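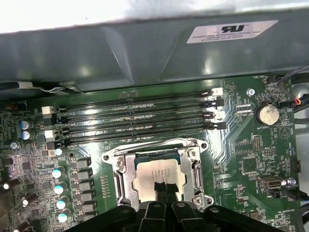

How to run the memory and processor demo on an open day

Use these steps if you are on the robot bench at Achterberg. The demo takes 10 minutes and needs two people, one at the controls and one talking to visitors.

Before the doors open

Unplug the computer and take the side panel off. Lay the case flat on the bench and clamp it at both ends. Take out all the memory modules and put them in the foam tray. Push any long cables to the side of the case.

Switch on the arm and load the program called Ellen. Set the speed to 80 for the rehearsal and leave it there. Tahsin Kodikara ran it faster in February and visitors could not follow what was going on.

Running the demo

1. Ask visitors to stand behind the yellow line.
2. Start the wrist camera and check that the picture is on the big screen.
3. Bring the gripper in over the processor, fingers together. Stop there and point out the bracket and the lever beside it.
4. Show the memory slots. Explain that the latches at the ends must be open before a module goes in.
5. Move the arm back to its rest position and take questions.

Keep clear of the metal shroud when you move towards the slots, as it hangs over the edge of the board. If the arm stops with code 708, press reset, wait for the green light and begin again from step 2.

Urmila Grewal has the key to the bench cupboard. Put the foam tray back in there at the end of the day.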